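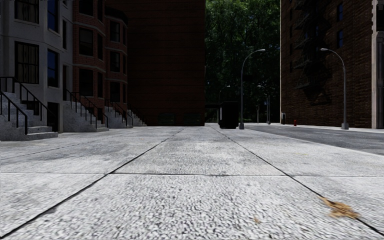

How much of a sidewalk robot can two people build in a shared workshop? Nearly all of the software and most of the chassis, provided they buy the motors and the battery pack.

Areti Karamanlidis and Dalva Aguiar rent one bench at Gralliro, a members' workshop with a lathe, two drill presses and a long waiting list for the laser cutter. Their machine is called Fistolell. It has four driven wheels and a cargo tray, and it is meant to carry a load of tools down a city block at walking pace without hitting a stoop.

The stoop is the hard part. Most hobby navigation code treats an obstacle as a box standing on a flat floor. A flight of stone steps spreads at the bottom, so the lowest tread sits well in front of anything a chest-high sensor would register. Handrails make it worse. A thin black post returns very few points, and a sloping rail returns them at a different height on every pass.

Karamanlidis, who writes the planner, moved the work into simulation in July. The test block has a row of stoops down one side, a road down the other and broad concrete slabs between them. Surface joints are drawn dark and converge with distance, which matters because the first version of the edge detector took any long dark diagonal for a curb. It would line the robot up with a joint and follow it. The current version asks for a height change before it calls anything an edge.

A fallen leaf lying over a joint is a separate case. The color segmentation marked it as an obstacle, the depth channel disagreed, and the planner stopped to wait for a tie-break that never came. Depth now wins below a threshold of 5 millimeters.

Each change to the planner is run 500 times on the block with a different start position and sun angle. A full batch takes about 55 minutes on the workshop's desktop, so the pair start one before lunch and read the log afterward. Shadow accounts for most of the remaining failures. Deep shade at the foot of a brick wall hides low objects from the camera, and the planner slows to a crawl there even when the path is clear.

Aguiar's side of the bench is metal and wire. The frame is aluminum angle, riveted at the corners and bolted where the battery tray has to come out. She is on motor mount number 3. The first two flexed under braking, and the encoder counts drifted enough to spoil the odometry. The motor controllers are Stiline boards, secondhand, with the connectors replaced.

The two halves meet over a plain serial link. The planner sends a speed and a turn rate, and the chassis sends back wheel counts, battery voltage and a fault code. Aguiar insisted on a hard stop if no command arrives within a fixed interval — a rule the simulator now enforces too, after several runs passed only because it didn't.

Next on the bench is a lower sensor bracket, set at the height of a bottom step. The drawing is done and the stock is cut. It needs an hour on the drill press.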